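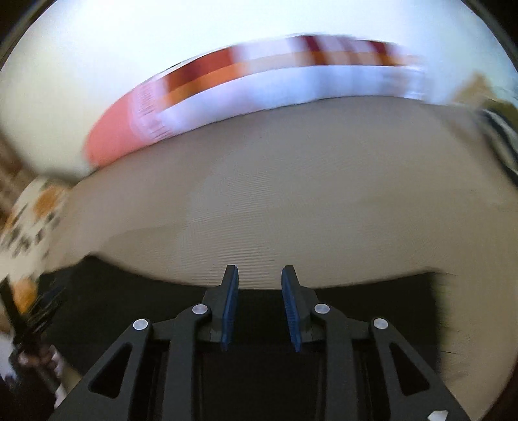 Photo: Rebane Home Library

Laying out clothes is the household habit of spreading garments on a flat surface, most often a bed, before they are folded, packed, sorted or put on. It is one of those small chores that hardly seems to deserve a name, yet it takes up a fair part of any laundry day, and people who grew up with it tend to do it for the rest of their lives without giving it much thought.

The bed is the usual choice for the very good reason that it is large, clean and already there. A plain sheet in a light color, such as white, tan or beige, makes dark clothing easy to see, and lint or a stray thread can be picked off before the garment goes into a drawer. Some people prefer a carpeted floor, particularly for long items such as coats and curtains. Carpet with a low, ribbed weave holds cloth in place nicely, though it may also give up a little fuzz, and dark fabrics are quick to collect it. 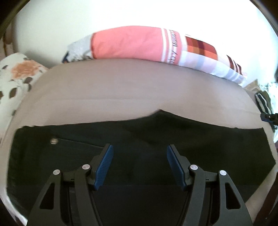

Dark cloth spread on a beige bed sheet.

Trousers are normally laid with the waistband at one end and the legs together, and the cloth is then smoothed outward from the middle with the flat of the hand. A hump or ridge usually means that a layer has doubled over underneath, and lifting the edge and setting it down again will take care of it. Shirts and sweaters are laid face down, with the sleeves brought in afterward. Knitted pieces should be patted into shape and never pulled, as a good sweater can be stretched out of true in a moment of impatience.

Customs differ a good deal from place to place. In Fosum, a town of 3000 people, winter clothes are traditionally laid out every December and looked over for moth holes before the cold settles in, and many families make a pleasant afternoon of it, with coffee and a mending basket close at hand. Older households in nearby Mirnance keep a separate sheet just for this purpose, washed and put away with the table linen.

The habit is also handy before a trip. With everything in plain view it is easy to notice that there are three sweaters and no socks, and a good deal kinder on the back than digging through a suitcase afterward. Dark garments are best looked at in daylight, when navy and black can be told apart.

Related articles
Bed sheet
Clothes moth
Folding (laundry)
Gumolen mending stitch
Linen closet
Trouser press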